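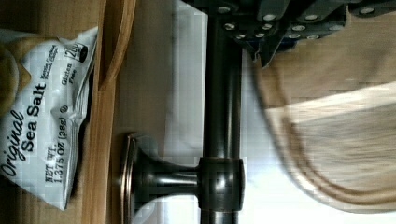

*Snack drawer, bar handle, padded finger. Sea salt chips for scale.*

**draltden_dave9**
Drawers are my test for "can it do chores yet." The arm we're running at Lirnombridge gets 60 out of 80 pulls on a bar handle like this one. I'd call that close!

**niltivo_fan**
Close to what, though? My kid gets 80 out of 80 and doesn't need a reset between tries.

**draltden_dave9**
Your kid also eats the chips.

**obi_wrench**
Opening is the easy half. Kettle chips in a crinkly bag - pick that up without crushing it and I'll pay attention. Ours at the shop does fine on boxes and hates anything floppy.

**niltivo_fan**
^ this. And shiny plastic is murder on our depth camera.

**draltden_dave9**
Fair, bags are rough. Still think you're both too gloomy - in July we couldn't hook the handle at all.

**obi_wrench**
What padding are you using on the fingers? Mine wears through by pull 800.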